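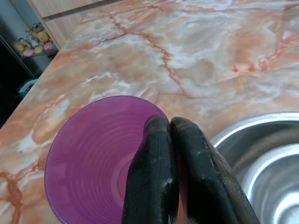

The Cup Situation

I did a cabinet count last Wednesday (I had a cold and was looking for the big mug) and found 19 plastic cups. There are two adults in this apartment! Most of them came home from somewhere: the Rutstead fair, a pizza place in Ridgeway that closed, a birthday party where I apparently left with more than I brought.

So I've been thinning them out, and I want to put in a good word for the purple one. It's a plain plastic cup, see-through enough that the warm color of the counter comes up through the bottom and turns it kind of pink, and it has rings going all the way down the inside. I love the rings. I use them for measuring, badly — two rings of water for the basil, three for the fern, and I could not tell you what that is in ounces.

The rings are also where the gunk settles if you're a smoothie person. A sponge slides right over them. Get a bottle brush, squirt in a little dish soap, fill the cup halfway with warm water and go around and around until your wrist complains. If it still smells like mango, leave a spoonful of baking soda and some water in there overnight and rinse it in the morning.

Hammad Malik wrote in after the October issue to say he keeps one cup by the sink per person and everybody rinses their own, all day long. We've been trying it, with mixed results. I'm purple, my husband is a green one from Padska, and he keeps leaving his in the car.

The rejects are in a box by my front door, over a dozen of them, and you're welcome to come dig through it. I'm keeping the tall one with the Zalletar logo for paintbrushes, so please don't ask! Next month I'm tackling the lids, and if you have any idea which container the square blue one goes to, write to me.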